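How a Stapler Works
A Zudusero Learning Page for Young Readers

Paper is light and slippery. When several sheets belong together, such as the pages of a story or a report, something must hold them in order. Glue takes time to dry, and tape can tear the paper when it is pulled off. For many jobs at school and at home, the usual answer is a stapler.

A stapler is a simple machine that pushes a small piece of bent wire through paper and folds the ends flat on the other side. The piece of wire is called a staple. Before it is used, a staple has a flat top and two straight legs, like a very small bridge. Staples are glued side by side in a long strip, and the strips are sold in boxes. A full strip of the ordinary size often holds some 200 staples.

Most desk staplers have the same main parts, whatever their color or size. Readers who learn the names of these parts will find it easier to understand what happens when the stapler is pressed.
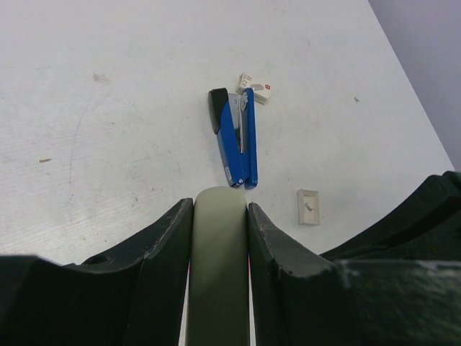
Taipe, Jan 3, 2024

The Zudusero Learning Office has prepared this page for children in the early grades. It may be read alone or with an adult.

The parts of a stapler

The upper arm is the part a person presses. On the blue stapler, a black cap covers the end of it. The long piece on the other side is the base, which normally rests on the table while the stapler is in use.

Between the arm and the base is the magazine. This word can mean something to read, but it has an older meaning as well: a place where supplies are stored. The magazine of a stapler is a narrow metal channel, and the strip of staples sits inside it. A spring pushes the strip forward so that one staple is always waiting at the front.

Near the tip of the base is a small metal plate called the anvil. Blacksmiths also use anvils, which are heavy blocks on which hot iron is hammered into shape. The stapler's anvil is much smaller, but it too is a hard surface that helps to bend metal.

At the back, a pin joins the parts together. The arm turns on this pin in the same way that a door turns on its hinges.

What happens when the arm is pressed

The paper is placed between the magazine and the anvil. When the arm is pushed down, a thin metal blade inside the stapler strikes the first staple and separates it from the strip. The two legs of the staple go through the paper and meet the anvil. Small curved grooves in the anvil turn the legs inward until they lie against the back of the last page. When the arm is released, it rises again, and the next staple slides forward.

The arm is a lever. Pressing far from the hinge takes less effort than pressing close to it. Children may test this by pressing gently in two different places with an adult beside them.

Why staplers jam

A stapler that is given too many sheets may bend its staple before the legs have passed through. Many small desk staplers are made for 15 or 20 sheets of ordinary paper, and the packaging usually states the limit. A staple of the wrong size can also become stuck. If this happens, the stapler should be given to an adult, who can open it and remove the bent staple.

Using a stapler safely

Keep fingers away from the space between the magazine and the anvil.
Never point an open stapler at another person.
Put loose staples in the trash, and check the floor for any that have fallen.
Use a staple remover, and never teeth or fingernails, to take a staple out.

Words to know

Anvil: the metal plate that bends the legs of the staple.
Lever: a bar that turns on a fixed point and helps to push or lift.
Magazine: the channel that holds the staples.

Text by Pendo Muli. Reviewed by Driss Radwan.
The next page in this series, on scissors, will appear in May.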